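Website Projects: Frequently Asked Questions
Plurkel Web Development
Last revised Sun 9 May

These answers cover how a Plurkel website project is scoped, built, launched and maintained. They apply to new sites and to rebuilds. If an answer here differs from your signed work order, the work order is correct.

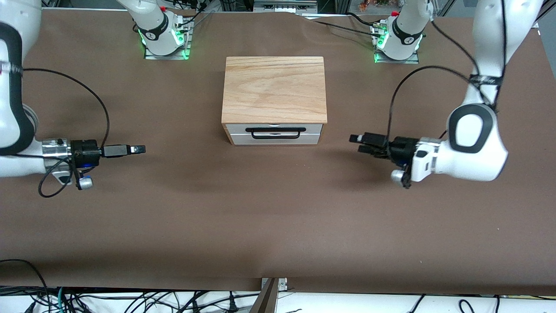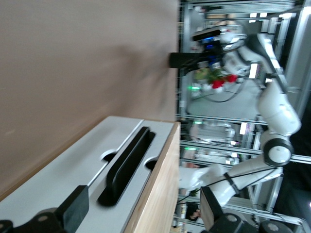
Terms used on this page: "staging" is the private copy of your site where work is reviewed. "Production" is the public copy. "Editor" is any person on your staff with a login.

Scope and planning

What do you need from us before you can quote?
A list of the pages you want, a list of anything the site must connect to (payment processor, mailing list, booking system), and the name of your current host and domain registrar. If you have an existing site, the address is enough for us to build the page list ourselves. We send it back to you for correction before we price anything.

How is a project priced?
By page template and by integration. A site with 100 pages built on four templates costs less than a site with 21 pages that are all laid out differently. Content entry is a separate line. You can remove that line and enter the content yourselves.

Can the scope change after signing?
Yes. Changes are written up as a change order with its own price and its own effect on the schedule. Work on the change starts when the order is signed. Corrections to something we built wrong are not change orders.

Do you reuse existing designs?
We keep a base theme called Skavent, which holds the grid, the form styles and the print stylesheet. Colors, type, headers, footers and page templates are drawn for each client. You receive the full source of the theme, including the Skavent files, at handover.

Content management

Which content management system do you use?
Plolitz, our own build, for sites with up to 18 editors. Larger organizations, or those that already run a different system, should tell us in the first call. We will work in an existing system if it still receives security updates.

What can an editor do?
Create, edit and schedule pages, upload images and documents, and manage menus. An editor cannot change templates or install extensions. There is a separate "publisher" role for organizations that want a second person to approve changes. It is off by default.

How are images handled?
Upload the largest version you have, up to the limit shown in the media library. The system makes the smaller sizes and serves the right one for the screen. Do not resize first. JPEG and PNG are accepted; TIFF is rejected with an error message. Alternative text is a required field, but it can be marked as decorative.

Can we recover a page we deleted?
Deleted pages stay in the trash for 21 days. After that they have to be restored from backup, which we do on request. Each page also keeps its earlier versions, and an editor can roll back to any of them from the History tab.

Will our old content be moved over?
Pages and posts, yes, if the old system can export them. Comments are not moved unless you ask. Form submissions are exported to a CSV file and delivered to you — they are never loaded into the new site.

Hosting, domains and email

Do we have to host with you?
No. We can deploy to any host that meets the published requirements. Sites hosted elsewhere get the same build, but we do not monitor them and we cannot answer for outages.

Who owns the domain?
You do. We ask for delegated access at the registrar and never transfer a domain into our own account. If a previous developer registered it in their name, start getting it back early. In practice this delays more launches than anything else on this page.

Will launching the site interrupt our email?
It should not. We change the A and CNAME records for the website and leave the MX records alone. If your name servers are moving as well, we copy the whole zone first and send it to you for checking. Look closely at the TXT records. Missing ones usually show up later as mail landing in spam folders.

What happens to old links?
Every address on the old site is matched to a new one and given a 301 redirect. Addresses with no equivalent return a 410. You get the redirect map as a spreadsheet before launch and can edit it. Links printed on paper (flyers, invoices, signs) should be marked in the first column so that we test them by hand.

Launch

How long is the review period?
Ten business days on staging. Comments go in the tracker, one issue per ticket. Comments sent by email are entered by us, which takes longer.

Which browsers are tested?
The current and previous major versions of Chrome, Edge, Firefox and Safari, on desktop and mobile. Older browsers get readable content and working forms, but the layout may differ.

What does the accessibility check cover?
Each template is checked against WCAG 2.1 level AA by automated scan and by keyboard. PDF files you supply are not included. We can quote for those.

Is there a time of year you do not launch?
There are no launches in the last week of October, when the hosting platform has its yearly maintenance. Staging stays available.

Support after launch

What is covered?
Defects in our code, for one year. Security updates to Plolitz, for as long as you have a hosting or support plan. Training questions are covered for the first 30 days and then billed in quarter-hour steps.

How are backups kept?
Nightly, at a second data center operated by Martens. The database and uploaded files are backed up together, so a restore always returns a matching set. You may ask for a copy at any time.

I get error 76 when saving a page. What is it?
Your session expired while the page was open. Copy your text, log in again in a second tab, then return and save. If the error comes back straight after login, the browser is blocking cookies for the site.

How do we leave?
Send written notice. We supply a database dump, the uploads folder, the theme source and the redirect map, and keep the site running until the end of the paid month — longer if the new host is not ready, at the normal monthly rate.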